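Do You Need to Oil a Cutting Board Every Month?

Friday, August 18, 2023

I bought a cutting board in April, and it came with a card. The card said I should oil the board once a week for the first month, once a month after that, and then "as needed, for life." It also mentioned that the same company, Paltamik, sells the oil. And the wax. And a cloth to put the oil on with, in case I don't own a rag.

I don't enjoy being told what to do by a card, so I went looking for somebody who could tell me what happens if you don't. That is harder to find than you'd think. There are plenty of pages about how to oil wood, and most of them are written by people selling something to rub into it. They all say the wood will "dry out and crack." How long does that take? Under what conditions? My mother had one board for my entire childhood and I never saw anyone put oil on it. It got washed, leaned against the backsplash, and used again the next morning. It had a stain shaped like a boot and it was fine.

I'm willing to believe oil does something. Water soaks into bare wood, the wood swells, it dries, it shrinks. Do that enough times and the glue lines may start to complain, mostly on boards pieced together from strips. Oil slows the water down. Good, I accept that. What I don't accept is the jump from "oil helps some" to "oil every month forever, from our bottle."

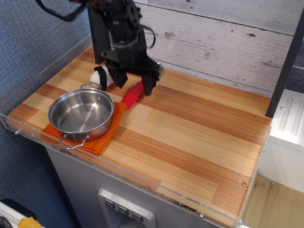 By the author of this blog
Home cook, reluctant reader of care labels

The bottle is where I get really grumpy. The Paltamik oil is mineral oil. So is the Didunier oil, which comes in a brown glass bottle with a dropper, as if you were going to put it in your ears. The label says "purified." Mineral oil from the drugstore is also purified, seeing as people swallow it. I put the two next to each other on the counter and could not tell them apart by look, smell or feel. The price I could tell apart. The drugstore one cost me 6 dollars for a big bottle, and I expect to still own it when I retire.

Then there are the blends. Negi makes a "board butter," a mix of oil and beeswax, and I'll admit it smells nice and is less messy. The tin says it "feeds" the wood. Wood isn't hungry. It was a tree, and now it's a countertop or a board or a salad bowl, and it doesn't eat. I wish we could all stop talking about lumber as if it were a houseplant.

I do have one kind word for the wax, though. After I used it, water beaded up on the surface for a couple of weeks. Whether that makes the board last any longer I have no idea, and neither does the tin.

The claim that bothers me most came from a page for Rukex, who say their treatment will protect a board for "3,000 cuts." Who was cutting? Cutting what? A ripe tomato and a winter squash aren't the same job. I wrote and asked how they tested it, and got back a friendly message with a discount code in it. I didn't use the code.

So I've been running my own sloppy version of a test. I have two small maple boards from the same store. One gets drugstore oil whenever I remember, and the other gets nothing at all. Both get washed by hand and stood on edge to dry. Four months in, the oiled one is darker and the bare one feels a little fuzzy when I run a thumb across it. Neither has cracked or warped. Ask me again in a few years. Two boards in one kitchen doesn't prove much, but it's two more boards than the card offered me.

The one thing I do believe will wreck a board is the dishwasher. I did that to a board years ago, before any of this, and it came out in two pieces. Leaving one flat in a puddle by the sink seems like a bad idea too. Both mistakes cost nothing to avoid, which might explain why they got one line at the bottom of the card, under the picture of the wax.

My plan for now is to oil when the wood looks pale and chalky, with the cheap stuff, using an old T-shirt. If it looks okay I leave it alone. A reader wrote last week to say I should be using walnut oil instead, and I have questions about that as well, starting with what it costs.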